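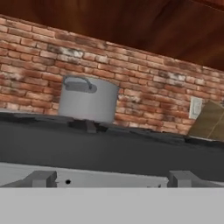
Brick backsplash under dark wood.

How to Set Up a Household for a Wildfire or Hurricane Evacuation Order

Posted 19 September 2018

These steps cover a single-family house with at least one vehicle. Complete steps 1 through 4 before the season starts. Steps 5 and 6 apply once a watch or warning has been issued for your zone.

Step 1. Find your zone
Look up your address on the county evacuation map and write down the zone code. Wind and surge zones are drawn separately from fire zones, so a house can have two codes. Record both. Check again each May, when most counties post revised maps.

Step 2. Plan two routes
Choose two routes that do not share a bridge or a canyon road. Drive each one once in daylight and once after dark. Mark both on a paper map and keep it in the vehicle. Note the last fuel stop on each route.

Step 3. Pack the document box
Use a latching, water-resistant box. Include:
Deed or lease
Insurance declarations page
Identification for each person
Prescription list with doses
Vehicle title
A USB drive with scans of all the above

For the insurance inventory, photograph every room from each corner, then open the cabinets and photograph the contents. Record serial numbers for appliances. Store one copy outside the region.
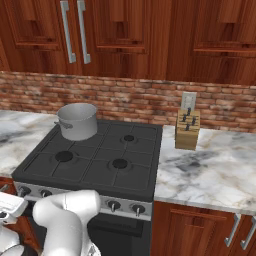
Kitchen: upper cabinets with bar handles, brick backsplash.

Step 4. Stage water and power
Store one gallon of water per person per day for 14 days if you may shelter in place. For the vehicle, a three-day supply is enough. Rotate stored water every six months.

If you use a portable power station, charge it fully before storage and top it up on the schedule in the manual. We keep a Voltano unit rated at 353 watt-hours for phones, a radio and one lamp. It will not run a refrigerator for any useful length of time. Generators must be run outdoors, well away from doors and windows.

Step 5. When a watch is issued
Fill the fuel tank. Park facing the street. Load the document box, medications and pet carriers. Turn the refrigerator and freezer to their coldest settings. Bring in or tie down anything the wind can move. In a fire watch, move patient furniture, doormats and firewood away from the walls.
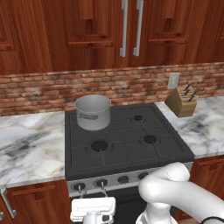

Step 6. When the order is issued
Close all windows and interior doors. Shut off gas at the meter only if officials tell you to; the utility has to turn it back on. Leave exterior lights on in a fire, so crews can find the house through smoke. Text your out-of-area contact with your route and departure time.

Leave by route one. Switch to route two if officials direct it or the first is blocked. Do not return until the order for your zone code has been lifted.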